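4. Setting up the Hallia character companion

1. Open Mudeo, choose Series, then Hallia. The guide covers 52 episodes.
2. Set your spoiler limit. It's supposed to hide anything past that point — don't trust it. Ilora's real parentage still shows up in her family tree.

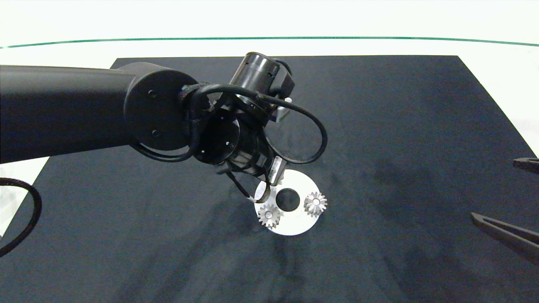 3. Turn off Power Rankings. Abernathy gets a 700 and Ilora a 600, and I have yet to see where either score comes from.

Caution: resetting the limit erases your notes.

Note: season 2 entries mix manga and anime events.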